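Ginitwood Papers in Everyday Objects
Home | Issues | Authors | Submit | Contact
Search this journal Go Advanced

3. Lids, straws and the cold drink in a hot cup

3.1 What we looked at

Takeaway drinks are mostly studied by volume sold or by what ends up in the bin. We wanted the bit in between, when the drink is sitting on a table and someone has to get at it. So: cups with lids on, in use, at tables. Not cups on the shelf, not cups in litter. The Koubek survey (section 2) did the shelf side well enough and we lean on it for the names of lid types.

Our diary set has 817 entries. Each entry is one drink, one sitting. People wrote down what the cup was made of, what lid it had, whether a straw was used and how it went in, then anything else they felt like. Some wrote a lot. One page has only the word "lid". Kept it in, coded as missing.

Entries came from two sites, Ginitwood and Grekuria, both mixed places with offices, a college and a row of small cafes. Diaries ran through February, so cold drinks are thin on the ground and this needs saying early. A summer round would look different, we expect very different.

3.2 Lid shapes

Four lid types cover nearly everything in the diaries. Flat with a sip hole; raised rim with a sip hole; dome, open at the top; dome, closed. The raised rim and the closed dome get muddled all the time, by our diarists and by us as well. A lid can have a raised rim and still swell up in the middle, and then which is it. We settled on "raised" for anything where the middle sits at or below the rim and "dome" for anything where it sits above. Not perfect. Two coders working seperately still argued over the small cups, where the whole lid is hardly wider than a thumb is long and the difference comes down to a few millimetres.

The small cups matter more than we thought. They are sold for short coffees, and the café trade treats them as a hot cup and nothing else. But people put straws in them. Fig. 3 is the sort of pairing we mean, small black paper cup with a domed black plastic lid and a long white straw through it, far too much straw for the cup by any ordinary reckoning. The straw leans, as long straws do in short cups. Colour is no help in sorting hot cups from cold, by the way; black was used for both at both sites.
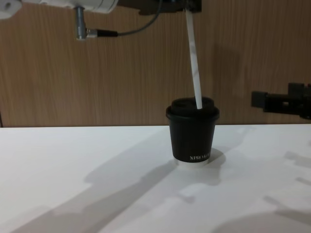

Figure 3. Small black takeaway cup, domed lid, white straw. White table top.

3.3 Straw length against cup height

The mismatch in length came up again and again in the free notes. Straws at the counter are bought in for the tall cups and the short cups just get the same ones. Diarists called it "silly", "like a flagpole", "pokes my glasses". A few bent or cut the straw. Most did nothing and drank with the chin up.

We ran a small bench check to go with this. 30 cups with straws, all short, stood on a plain table and left alone, note taken of which way the straw settled. Lean depends on where the hole is much more than on the length. A hole off to one side of the lid and the straw tends to cross over towards the other side as it goes up. A hole in the middle and it goes anywhere. Lids with a tight hole hold the straw where it was put, loose ones let it drop against the edge. None of this is news to anyone who has drunk from one but we could not find it written down, hence here.

Stability is a seperate matter. We did not tip cups over. The Ullovis group has the kit for that and their method is the one to use, with the caution that they tested at 100 per cent full only. Half-empty cups are the ones people complain about.

3.4 Reading the cup

Last thing, printing. On small cups the lettering wraps quickly and a name in capitals may be half out of sight from any one seat. In Fig. 3 you get "XPRO" and then it goes off round the side. Diarists asked to copy down what was printed often gave part words like this, without turning the cup to get the rest. We had planned to use the printed names to match cups to suppliers. Gave that up. Where a full name was written we kept it, otherwise the supplier field is blank, and the tables in section 4 should be read with that in mind.

Also dropped: colour of the bottom rim. Some black cups show a pale band at the foot and some don't, and it was hoped this would seperate makers. Diarists hardly ever noted it.

Filed under: Food & Drink Packaging, Cups and Lids, Field Methods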